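Comunidad de ayuda > Casa y taller > Acústica y ruido

Eco muy molesto en una sala de 23 metros cuadrados, ¿por dónde empiezo?

Publicado por Wenjie Gu
621 visitas

Hola a todos. Desde agosto comparto una sala en la planta baja de un edificio antiguo y por las tardes doy allí clases de idiomas, unas veces con el alumno delante y otras por videollamada. La sala tiene 23 metros cuadrados, es casi cuadrada, con suelo de madera, paredes lisas pintadas y un techo bastante alto. El problema es que todo suena como en un portal. Si doy una palmada se oye una especie de zumbido metálico que tarda en apagarse, y los alumnos que se conectan por internet me dicen que me entienden mal, sobre todo las eses y los finales de palabra.

He probado a cambiar de micrófono con uno que me prestaron y mejoró algo, pero poco. También puse una manta gruesa en la puerta y no noté ninguna diferencia. Como el local es alquilado, no puedo hacer obra ni pegar nada que deje marca al quitarlo, y el techo prefiero no tocarlo si se puede evitar.

Mi presupuesto es de unos 100 euros. Me han hablado de los paneles Cornthorpe, que vienen en paquetes, y he visto también espumas con forma de pirámide mucho más baratas. Quisiera saber qué compraría primero alguien que haya pasado por lo mismo, y si tiene sentido poner algo en las esquinas. No me preocupa el ruido de los vecinos, solo el eco de dentro.

Gracias de antemano.

Grecu

Lo que describes es reverberación, y en una sala casi cuadrada con paredes lisas es lo normal. El zumbido metálico de la palmada se llama eco flotante y aparece cuando el sonido va y viene entre dos superficies paralelas y duras. La manta en la puerta no hizo nada porque cubre muy poca superficie y la puerta seguramente no está en el camino de tu voz.

Yo di clases de canto en un local parecido de Staltcombe y lo arreglé por fases. Primero las cortinas. Compra tela pesada, de las que se venden para teatro o las opacas gruesas, y cuélgala con mucho fruncido, más o menos el doble de tela que de pared. Si puede quedar separada de la pared un palmo, mejor, porque así también absorbe sonidos algo más graves. Una barra a presión o un riel apoyado en dos soportes de pie te evita taladrar.

Después, una estantería con libros en la pared de enfrente. No hace falta llenarla con orden, conviene lo contrario: libros de distinto fondo, cajas, huecos. Eso rompe las reflexiones. Y una alfombra con base de fieltro debajo de donde hablas. 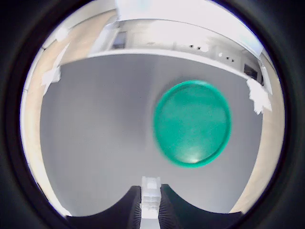 ¿Sirven de algo los cartones de huevos en la pared?
Apenas absorben. El cartón es demasiado fino y ligero para frenar la voz, así que lo único que hacen es dispersar un poco los agudos más altos. Además acumulan polvo y arden con facilidad, de modo que en un local alquilado yo no los pondría.

Con las espumas baratas de pirámide pasa algo parecido. Las finas quitan brillo y dejan el resto igual, y el resultado es una voz apagada pero todavía con eco en los medios. Si compras espuma, mira el grosor y la densidad antes que la forma. Por debajo de 4 cm no me gastaría el dinero.

Los Cornthorpe no los he tenido, no te puedo decir.

En cuanto al micrófono, acércatelo. A un palmo de la boca la diferencia es enorme comparada con tenerlo al otro lado de la mesa, y no cuesta nada. Si usas el del ordenador portátil, cualquier auricular con micrófono de brazo va a sonar mejor.

Carlos_tapicero

pon corcho, va bien y es barato. yo lo tengo en el taller y no se oye nada de fuera

Grecu

El corcho delgado de pared sirve como decoración y para clavar papeles, pero absorbe poca voz. Y lo que pregunta no es el ruido de fuera.

Carnum

Estoy de acuerdo con casi todo lo que dice Grecu, pero con ese presupuesto haría los paneles en casa y dejaría las cortinas para más adelante, que la tela buena es cara y para una pared entera se va el dinero enseguida.

Un panel casero es un marco de listones, lana mineral o fibra de poliéster dentro y una tela por delante. La tela tiene que dejar pasar el aire: acércatela a la boca y sopla, y si notas mucha resistencia, busca otra. Yo prefiero la fibra de poliéster aunque absorba algo menos con el mismo grosor, porque se corta con tijeras grandes y no pica. Con la lana mineral hay que usar guantes y mascarilla, y forrar bien la parte de atrás para que no suelte fibras en la sala.

Para montarlos, corta primero los listones y presenta el marco sin cola para comprobar que las diagonales miden lo mismo. Luego encola, pon una escuadra en cada esquina y deja secar hasta el día siguiente. La tela se grapa por detrás, empezando por el centro de cada lado y yendo hacia las esquinas. Si empiezas por una esquina te saldrán arrugas que luego no hay manera de quitar. A mí me pasó con el primero y lo tuve que desgrapar entero.
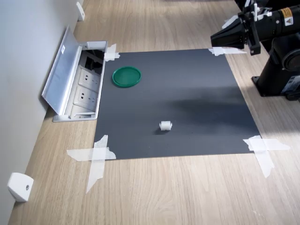
Una vez tensada la tela, recorta lo que sobre por detrás dejando un par de dedos y dale la vuelta al panel para repasar los bordes. Si ves alguna grapa levantada, un golpe de martillo y listo.

Como no puedes taladrar, apóyalos en el suelo de pie, con unas patas atornilladas al marco, o encima de un mueble bajo. Lo importante es que queden a la altura de la cabeza de quien habla. Si das la clase sentada o sentado, no tiene sentido ponerlos pegados al techo. Pide a alguien que deslice un espejo por la pared lateral mientras tú estás en tu sitio, y donde veas reflejado el micrófono, ahí va un panel. Otro detrás de ti y otro en la pared que tienes de frente.

Sobre las esquinas: las trampas de graves son para música. Para voz hablada las dejaría para el final o no las pondría.

Un detalle más. No cubras todas las paredes. Una sala demasiado seca cansa mucho cuando hay gente dentro, la voz no llega y acabas forzando la garganta. Pon dos o tres, repite la palmada y decide.

Wenjie Gu

Muchas gracias a los dos. De momento he acercado el micrófono y una alumna me ha dicho que ya me entiende mucho mejor, así que eso se queda. Voy a hacer dos paneles con fibra de poliéster y patas, como dice Carnum, y la alfombra la traigo de casa, que tengo una enrollada en el trastero. Lo del espejo lo probaré esta tarde.

Una duda: si los listones son de pino sin tratar, ¿hay que darles algo antes de poner la tela?

Carnum

No es necesario si la sala no tiene humedad. Lija las aristas para que no marquen la tela y ya está.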